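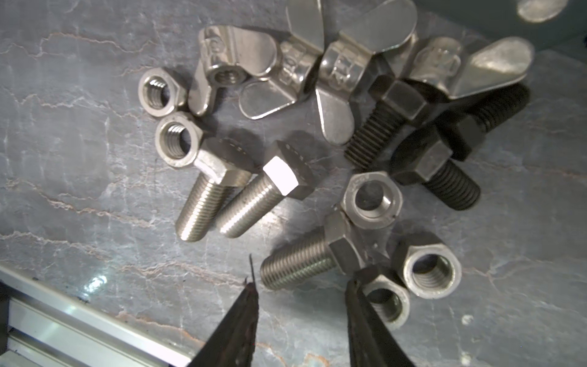 Sorting a jar of mixed bolts and nuts: by size or by finish?

Posted by Wusetti in Workshop & Storage
Jan 29, 2025

I inherited a coffee can of hardware from my father-in-law and I'm finally going through it at the kitchen counter. It's hex bolts, hex nuts and wing nuts, some plain silver and some black. I bought a small divided box with a handle and now I can't decide how to fill it. My first thought was one compartment per size, but I don't own a thread gauge and I can't tell by eye what is metric and what isn't. Should I split by color first and worry about sizes later? Also, is it OK to put a silver nut on a black bolt? Mostly I use this stuff for shelf brackets, a workbench and a gate.

Salamatu Isah
Type first, then finish, then size. Get all the bolts in one group, the hex nuts in another and the wing nuts in a third, and you've done the part that needs no tools.
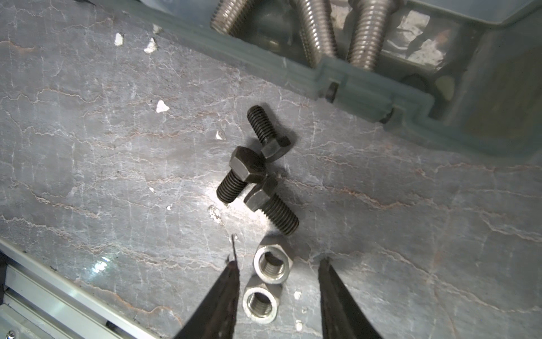 For size you don't need a gauge if you have one bolt you're sure of. Take it to the nuts and try each one by hand. A nut that matches spins down the whole thread with your fingers. If it goes on a turn or two and binds, stop there and put it aside, since some metric and inch threads are close enough to start and then jam. Don't put a wrench on it to find out.

On mixing colors, the thread has to match and the color doesn't. Indoors I would use whatever fits. For the gate I'd keep to stainless or galvanized. Black usually means a thin oxide coating with oil on it, and it rusts outside pretty fast. Some black bolts are also a higher strength grade, so look for marks on the head before you swap one out on anything that carries weight.

Naidoo
just throw them all in a drawer, I've had mine that way 19 years

Kistmont
I agree with Salamatu on the order, but don't make too many categories. I labeled 67 little bins once and went back to a box like yours by May. 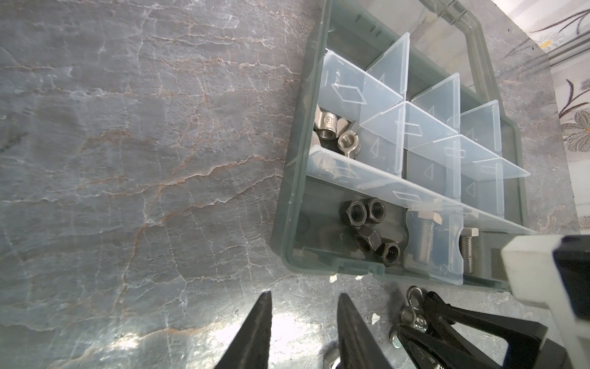
Give the biggest compartment to whatever you have in the longest lengths and let the small ones take the odd types. Long bolts won't lie flat in a small square, and they end up on top of the divider so the lid won't shut. Black nuts and a couple of steel bolts can share the large section, with the wing nuts in a small one of their own, and you'll still find everything at a glance. Wipe each piece with a dry rag before it goes in. Anything with damaged threads goes in the scrap.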